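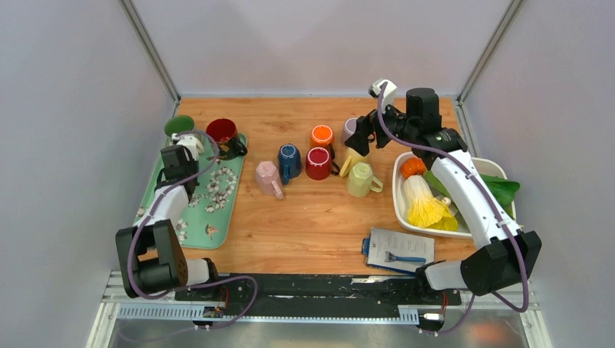
I've been asked more times than I can count, usually over a cup of tea, whether a machine can do the kitchen jobs yet, and my answer is still a rather long "nearly, in places". Mugs are the job I always come back to. Two arms, a green tray with blossom printed on it, and a crowd of mugs standing bottoms up on the bare wood, with just a couple on the tray so far as I write this line. A person clears that lot while talking about something else entirely!

The trouble is that no two are alike. The orange one has a pale ring on its base, the yellow-green one has faceted sides, and the handles point whichever way they please, so every grip has to be worked out afresh. Turning a mug the right way up is harder again, and Feven Sisay spent most of June on that one movement at Dollodlow.

Her best run there was 17 mugs before one went over, which had Neville Mapplebeck cheering from the doorway (he had bet on 8, bless him). Callum Ackroyd, who washed pots in a café for 4 years, was kinder about it than I expected and only wanted to know how it would get on with wet handles. We haven't tried.

Vegetables are next on my list, and I've a soft spot for the cabbage, all those ruffled yellow leaves and nothing firm to hold but the stalk. Beverley Rowbotham thinks the pumpkin-like one will be worse. I'll add more pictures when we've settled it.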